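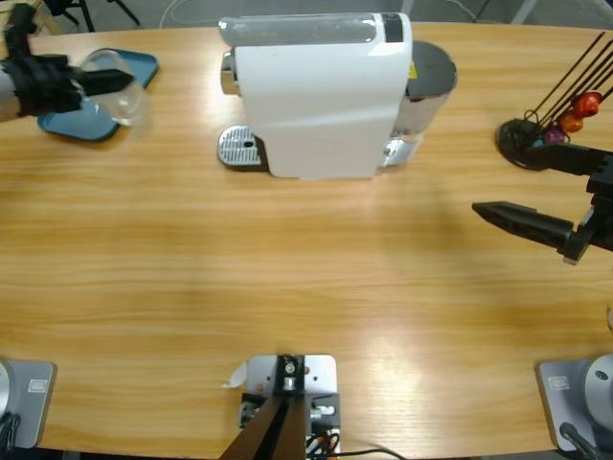
Mistodport is a slow game, and it took me two evenings to understand that this is on purpose. You manage a harbor town in a country that has no name. Ships arrive, people come off them with suitcases and bad stories, and you decide where each of them will live. After the first hour I almost stopped. The tutorial explains the ropes and the cranes very well, but it says nothing about the people, and the people are the whole game. On my second try I began at six in the morning, at the kitchen table, with the white capsule espresso machine within reach of my arm, and this is the hour that suits it. The town also wakes up at that time. The bakery opens its shutters, the ferry blows its horn, and you have nothing to do except watch and wait for the fog to go.

The studio behind it is Vodley, and their earlier work was very different. Drondton was a racing game with small flying machines, loud and quick, and I remember mostly the crashes. It sold well enough to pay for a sequel, and many players expected one. Vodley chose a harbor. When the first trailer was shown in October, the comments under it were not kind. There were no explosions in it, no date, and the camera stayed on a wet street for almost a minute while a man looked for his keys.

I have now played through all 4 seasons, and I can say the trailer was fair. It showed the game as it is. A season takes between five and six hours, and in every season there are 3 large decisions which you cannot take back. In spring I gave the old customs house to a family of net makers. In autumn the school needed a roof, the customs house had one, and I had to go and knock on their door. The game lets you stand there as long as you want. I stood there long enough to go and wash the dishes.

Much of this works because of the writing, and some of it works because of the sound. The music is by Marchetti, a duo who record on old reed organs, and the melody of each district changes a little when somebody moves in or leaves. I did not notice this at first. Later I could hear that the north pier was empty before I saw it on the map.

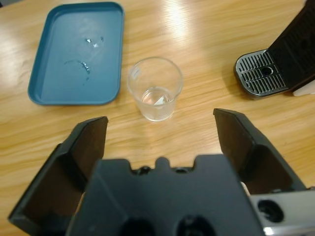 Ardalan Akbari disagrees with me on almost all of this. He finished the game in one weekend and wrote to me on Monday that the decisions are smaller than they look, that he had sent the net makers away without a thought and the only result was one sad letter in winter. For him the best part is the trade map, where the prices of salt and timber move every day, and he would happily play a version with no people in it. He also thinks the organ music should have an off button of its own.

He is right about the letter. I looked for it in my own game, and it is short. I would still say that it depends on how well you knew the family. If you visit them every few days, the letter mentions what you talked about, and mine had a line about a broken oar that I had forgotten completely.

The problems are elsewhere. The game has more than 200 residents, and the list where you find them can only be sorted by name. When a child moves to the house of an aunt, you have to search for both by hand. The text is small on a television. Saving is possible only at night, when the lighthouse is lit, and this is charming until you have a train to catch. On the older console the fog also makes the picture stutter, most of all near the fish market, and the last update did not help.

Combat does not exist, and there is also no way to lose. If the money is gone, the bank in the capital sends more, together with an inspector who sleeps in your office and complains about the bed. My own debt at the end of winter was 3739 crowns. He wrote it on a card and pinned it to the door -- I left it there through the credits, and it was still hanging when the new spring began and the first ferry came in with eleven passengers and a goat.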